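Subject: Re: [wudwood-clay] Leaf brushwork and the December glaze swap
Date: 2019-09-01

Hi all,

On Friday someone wrote:

> I have a jar of teal-green that goes runny on me every time I try to
> paint leaves. Are you all thinning with water or with gum? And is
> the Jotcombe swap still on for December? I have far too much Kallel
> white to get through alone.

Yes, the swap is on, and please bring the white! I ran out back in spring and have been scraping the bucket ever since.

On the leaves: gum, gum, gum. I fought with plain water for years and then tried a few drops of gum solution, and the brush suddenly did what I asked (I was so pleased I painted everything in the studio, including a soap dish that didn't need it). Load a long soft brush, start at the foot, press down for the belly of the leaf and lift as you pull toward the rim. If you want a pale vein, scratch it with a pin once the color has lost its shine. I love this part!

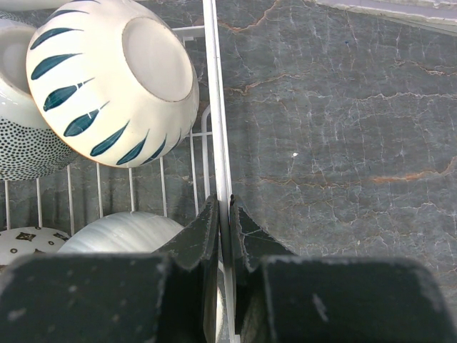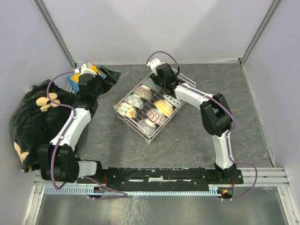
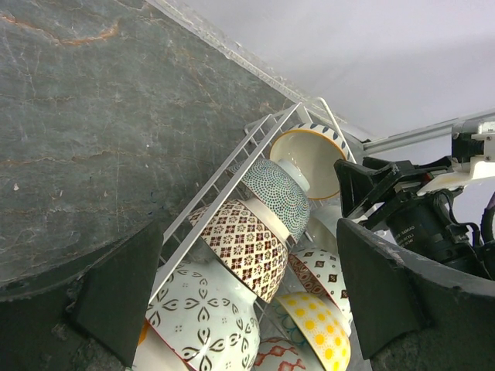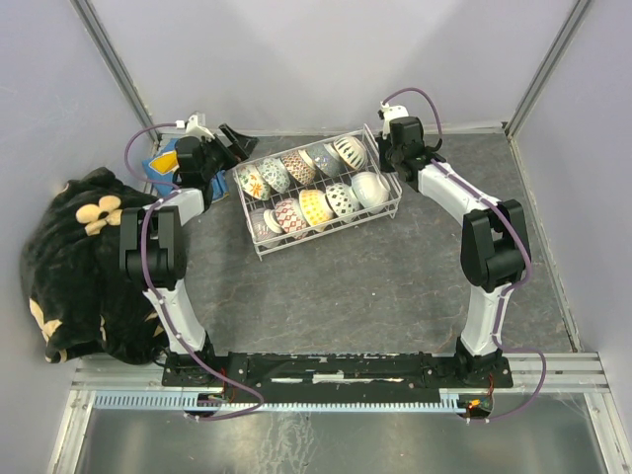
First picture: teal-green leaves fanning out from the foot ring.

As for the running, check how thick your base coat is before you blame the color. My Nair notebook has 217 test tiles in it now, and nearly all the runny ones had a heavy base. Two quick dips did it, every time. One dip and a slow count of three is plenty for a small bowl.

I fire these to 2285 Fahrenheit and let the kiln come down by itself, lid shut, no peeking (I have peeked). Tile 737 on the old Wudwood list is the one to look up if you want a softer green, more like sage. The numbering skips all over the place, so search for it by number and don't bother scrolling.

For the swap, please label your jars with the firing range and whether the stuff is food safe. Pint jars travel best. I can take two more people in my car from the Jotcombe side if you don't mind sitting next to a bucket!

Happy glazing,
your list keeper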